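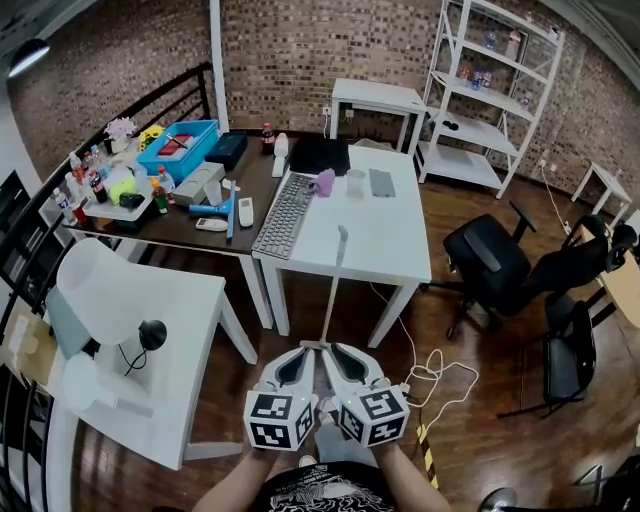 About Okemwood

Okemwood makes electricity out of things people would prefer not to discuss at dinner. Our digesters take farm slurry, brewery leftovers and whatever the Lerkby school cafeteria couldn't persuade children to eat, and turn it all into gas, which we burn to run a generator.

The company was started by Hanne Bergmann and Eyvindur Lund, who met while arguing over a blocked pipe. Hanne still maintains that the pipe was his fault. Eyvindur has moved on to other pipes.

Our first digester held 1000 liters and heated one greenhouse, unevenly. The current model, the Hernau, handles the manure of 300 cows and fits behind a medium-sized barn. We have 35 of them running, most on dairy farms, plus one at a cheese plant that would like to remain anonymous.

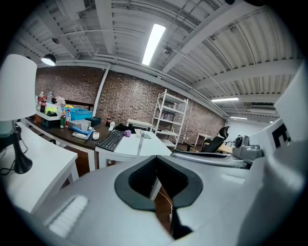 WHO DOES WHAT

Grímur Eskildsen looks after the microbes. They like steady warmth, regular meals and no surprises – so does Grímur.

Faustine Caron handles permits and neighbors. If you have a question about the smell, she has heard it before and will answer it anyway.

Ea Ragnarsson runs installation with a crew of two and a very old truck.

Farm visits are on Thursday mornings from June on. Bring boots. We have spares, but they are all Eyvindur's size.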